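Subject: Re: [parkrunners-and-ballplayers] Smoke-free at Paquette Oval, where are we up to?

Hi all,

Sorry for the slow answer, I've been flat out with end of season stuff and only sat down with the list tonight. I'll answer in bits under the quoted message and then ramble on a while afterwards, as usual.

> Can someone who went to the meeting tell the rest of us what was
> decided? My lot play on the back diamond and we heard three
> different stories in one afternoon. One was that smoking is banned
> at the whole reserve. One was that it's only banned inside the
> fence. The third was that vaping is still okay, which I can't
> believe.

The second one is closest, but the fence part is a bit muddled. The rule as passed covers all three diamonds, the dugouts, the batting cages, both sets of bleachers and anywhere within 40 metres of the canteen. The car park isn't in it. The walking track along the creek isn't in it either, except for the short bit that runs behind the outfield on diamond two (I'll come back to that, it's a mess).

Vaping is treated exactly the same as smoking. So is chew, dip, pouches, the lot. I was pleased about the pouches because they weren't in the first draft in April, and a couple of us wrote in about it.

> Also is it the league's rule or the council's? Because if it's
> the league's then I don't see how it applies to the parents from
> the other team, or the people walking dogs.

Good question and I asked the same thing! It's both. The Turkenbridge council owns the ground and put it in the conditions of hire, so anybody who books the place has to go along with it. Then the league put a matching line in the playing rules, which is what lets an umpire speak to a player or coach. Dog walkers come under the council part only, and I wouldn't expect anyone to be chasing them with a clipboard. 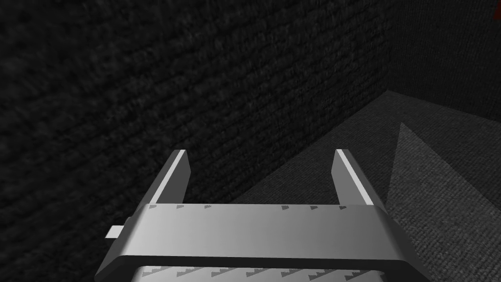 > What happens if somebody lights up in the bleachers? I am not
> going to be the one who has to tell a grown man to put it out.

You don't have to. For spectators it's a polite word from the home team's ground manager, and if that goes nowhere the name of the team gets passed to the league. There's no fine at the league level. For players and coaches it's a warning the first time, sit out the rest of the game the second time, and a chat with the judiciary panel after that. I thought the sitting out bit was harsh until I remembered we do the same thing for throwing a helmet.

> I'm not against it. I just want to know what I'm telling people
> before the first game.

Fair enough, that's all of us I think.

Okay, end of the quoted bits. A few other things from the night that people may want.

The survey. We got 647 replies, and I'd like to say a big thank you to whoever pushed it through the junior clubs, because our own members would never have got us there. Support was strong among the parents, as you'd guess, and stronger than I expected among the senior players. The comments were the best part. One bloke wrote a full page about how he started dipping at fifteen because his shortstop did, and how he's been trying to quit ever since his own girl started T-ball. I had to put that one down and go make a cup of tea. The rest ranged from "about time" to a very long complaint about the colour of the new bases.

The signs. These are coming from Grulla, the same mob who did the scoreboard lettering. The quote for the full set is $1298, and that's metal ones with proper posts. I know somebody on here said we could do it with corflute and cable ties for a quarter of that, and we did that at the old ground, and every single one ended up in the creek. I'd much sooner pay once. The council is paying for the two at the main gate and we cover the rest out of the canteen money, unless Sultedari come through with the sponsorship they've been hinting at. If they do, they'd like their logo along the bottom. I don't mind a small one. I would mind a big one.

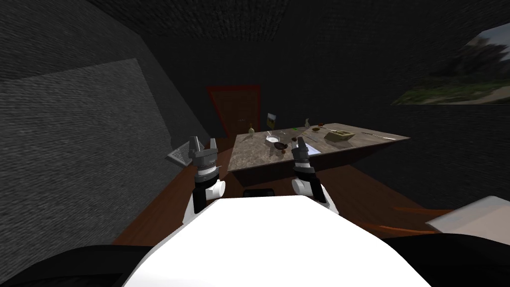 The wording on the signs is still open until the end of next week, so if you've got an opinion, now's the time. The draft says "Our grounds are smoke, vape and tobacco free. Thanks for playing along." I like it! There was a more official version with the by-law number in it and a red circle and so on, and I thought it looked like something you'd see outside a power station. Kids won't read that and neither will their uncles. If you hate mine, send me a better one, but please keep it to two lines or it won't fit the panel.

Now the walking track. The bit behind diamond two is inside the boundary on the council's map and outside the fence on the ground, which means a person strolling along with a cigarette is fine, then not fine, then fine again. I raised it and got some nods. They might redraw the line to follow the fence. My own feeling is that the outfielders on that side cop the smoke when the wind's off the water, so I'd leave the track in and put up one more sign, but I can see why the council would want something tidy. If anyone plays left field there regularly and has a view, can you write to the parks office yourselves? They've heard plenty from me already.

Help for people who want to give it up. I felt strongly that we shouldn't bring in a rule like this and then leave the blokes who've been chewing for twenty years to sort themselves out. The pharmacy on Paquette Road has offered to leave a stack of quit cards at the canteen, and they'll come down on registration day to talk to anyone who wants a quiet word. No pressure and no names taken. We've also ordered sunflower seeds and gum in bulk for the dugouts, which I realise creates another problem altogether, so please, please bring a bucket for the shells. The sweeping on diamond one last year was beyond a joke.

On the seeds, someone asked whether we could have the plain ones as well as the barbecue flavour. Yes. I've put down for both.

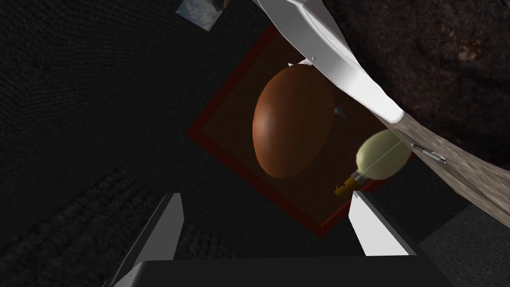 Coaches, you'll have to sign the new sheet with your registration this time. It's one page. It says you've read the rule, you won't use any tobacco or nicotine product in front of your team at the ground, and you'll mention it to the parents at your first training night. So far we've had 117 of them back, which is terrific for this early, but there are still some gaps in the under-twelves and nearly all of the masters teams (you know who you are). If you've lost the form, it's at the canteen window in the blue folder, or reply to me off-list and I'll send you another.

Somebody also wanted to know about travelling teams. If you play away at a ground with no rule of its own, the league part still applies to our players and coaches. So no, you can't load up in the car on the way to an away game and carry on as before. I expect some grumbling about that one and I'm happy to hear it, but it did go to a vote and it wasn't close.

Last thing, the start date. Everything kicks in with the first round of the summer comp. Practice games before then are a bit of a grey area and I'd ask people to act as if it's already in, mostly so the kids see the same thing every week. The old "no smoking in dugouts" stickers can come off whenever you've got a scraper handy. They've been there so long that the one in the visitors' dugout may be holding the door on.

If I've got any of this wrong, somebody who was sitting nearer the front please correct me. The heater was going and I missed some of the questions from the back. The proper minutes should be out once they've been checked, and I'll forward them here when they land.

Oh, and could whoever borrowed the line marker return it to the shed, please. We need it for the clinic.

Cheers,
Diamond two scorer and general nuisance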